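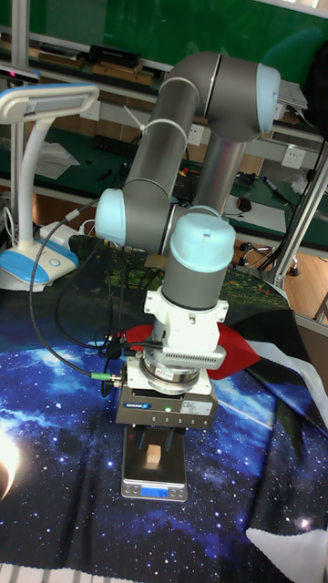 4.2 Effect of patterned backgrounds on edge-based segmentation

Printed textiles are a known source of error in segmentation methods that depend on local contrast. A print with small bright points on a dark ground produces many short gradients that have no relation to the outline of any object, and a threshold low enough to keep weak object edges will also keep most of these. The galaxy-print cloth on the tabletop in Figure 3 is a pattern of this type. Plain cloth of the same weave gave few false edges in our tests, and those were mostly at folds.

Figure 3. Tabletop covered in a galaxy-print cloth.

The test set for this section holds 403 images of household items on printed fabric. Fabrics were bought from two suppliers, Sevuvel and Cluvetti, and were ironed once before use. Prints were sorted by hand into five classes according to the size and spacing of the printed elements: fine dot, coarse dot, stripe, floral, and irregular. Galaxy prints were placed in the irregular class, as their elements vary in both size and brightness within a single repeat. Two annotators traced the object outlines separately. Where the traces differed, the outline was drawn again by both annotators together, and the second version was used.

All images were converted to a single luminance channel and smoothed with a Gaussian kernel before edge detection. The kernel width was fixed for each print class and was chosen on a held-out part of the Vukico set, which shares no fabrics with the test set. Adding the two color channels helped on floral prints, where the object and the ground often had similar luminance. It made little difference on stripes.

Boundary recall was lowest for the irregular class. Wider kernels removed the smallest printed points but also rounded the corners of thin objects such as spoons and keys, so that the gain in precision was offset by a loss in recall. The orientation filter described in Section 3.4 worked well on stripes, where the false edges share one direction, and poorly on irregular prints, where no main direction exists. Fine dot prints fell between these two cases.

The MacKinnon texture term was then added to the cost function with its default weight. This term compares the spread of gradient sizes on either side of a proposed boundary and penalizes boundaries where the two sides are alike. False outlines inside the fabric region were reduced in every class. Errors that remained in the irregular class were found mainly where an object was itself printed, or where its shadow crossed a bright part of the pattern. The second kind of error is treated in Section 4.3.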